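Inicio Juegos Quiénes somos Blog Apoyar Contacto

Quiénes somos

2024-12-08 | por el equipo de Trindik

Somos Trindik. Estudio pequeño, videojuegos de rol y aventura, PC de momento. Consolas cuando se pueda. Llevamos tiempo debiendo esta página, la anterior era un párrafo y un enlace roto, así que vamos.

Empezamos haciendo un juego de cartas que no salió. Bueno, salió una demo y la borramos. De ahí quedó el motor de diálogos, que seguimos usando y que ya casi no reconocemos de tanto parche. Luego vino Narumia.

Narumia

Rol por turnos, una isla que se hunde un poco cada noche, una tripulación que no se lleva bien. Campaña de micromecenazgo en abril, 2.131 personas apoyando. No lo esperábamos ni de lejos. Habíamos hecho cuentas para bastante menos y la última semana la pasamos contestando mensajes y durmiendo mal. Gracias otra vez, de verdad.

Qué hay hecho ya:
- combate, completo salvo los jefes de la zona norte
- 7 personajes jugables, todos con su historia cerrada
- los dos primeros capítulos, jugables de principio a fin
- música, casi toda. Faltan los temas de noche

Qué no:
- traducción al portugués (en marcha)
- mando. Funciona pero los menús van raros, lo sabemos
- el guardado en la nube, que prometimos y que haremos

En la última versión de prueba cerramos 267 errores de la lista. Algunos eran el mismo error apuntado varias veces, todo hay que decirlo. El de la barca que salía volando ya está arreglado, aunque hubo quien pidió que lo dejáramos. Igual lo ponemos como opción.

Sydorenko

El segundo proyecto. Más corto, más raro, sin combate. Una aventura de texto con mapa, en un tren que para en estaciones que no estan en el horario. Lo llevan dos personas del estudio mientras el resto sigue con Narumia, así que va despacio. No habrá campaña para este, lo pagamos con lo que deje el primero. Si no deja nada pues ya veremos.

Fecha no damos. La última vez que dimos una fecha nos la comimos.

Cómo trabajamos

Sin oficina fija hasta hace poco, ahora compartimos planta en Fotville con otra gente. Horario más o menos normal. Nada de quedarse hasta las tantas antes de una entrega, lo hicimos con la demo de cartas y el resultado fue malo y el ambiente peor. Si algo no llega se retrasa y se avisa. Actualización para mecenas cada mes, aunque sea corta, aunque sea para decir que este mes poco.

Los textos se escriben primero en castellano. La dificultad se prueba con gente que no juega a rol, que es con quien se ven los fallos: menús que no se entienden, tutoriales que sobran, un botón de "atrás" que no iba atrás. El modo fácil de Narumia salió entero de esas pruebas y es el que más usamos nosotros, por cierto.
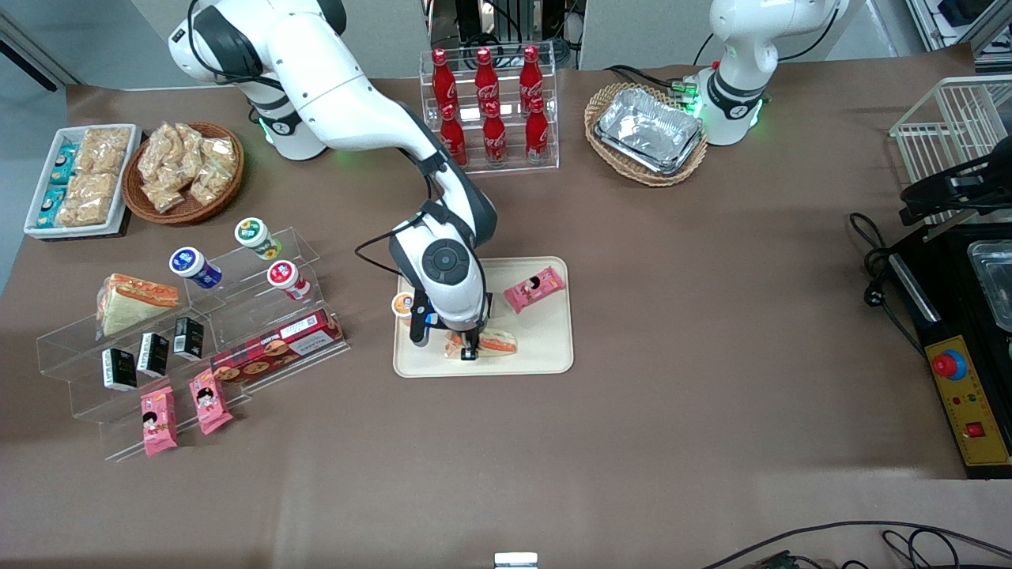
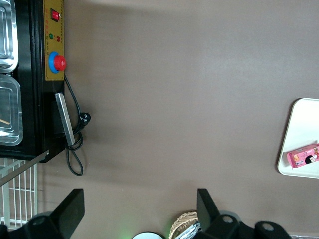
Tampoco metemos compras dentro del juego. Se compra una vez y ya. Si hay expansión será expansión, con su capítulo y su música, no sombreros. Nos lo preguntan cada dos por tres, queda escrito aquí.

Preguntas que llegan mucho

¿Se puede apoyar todavía? Sí, por la página de Apoyar, mismos niveles que en la campaña menos el del mapa en tela, que se agotó.

¿Habrá edición física? Para mecenas sí. Para tiendas estamos mirando precios, salen altos.

¿Puedo subir partidas a mi canal? Claro, sin pedir permiso. Solo pedimos que no se enseñe el final del capítulo dos hasta que salga el juego completo.

¿Buscáis gente? Ahora mismo no. En cuanto haya puesto abierto se publica en el blog, con sueldo incluido en el anuncio. Los portafolios que llegan los guardamos igualmente, pero tardamos en contestar.

He apoyado y no me ha llegado la clave. Mira el correo no deseado primero. Si no está, escribe desde Contacto con el mismo correo que usaste en la campaña y te la volvemos a mandar. Con otro correo no te encontramos y se alarga todo.

Prensa: logos, capturas y la ficha de Narumia se piden por el mismo formulario, poniendo "prensa" en el asunto. La ficha de Sydorenko todavia no existe, la colgaremos cuando tengamos capturas que no nos den vergüenza.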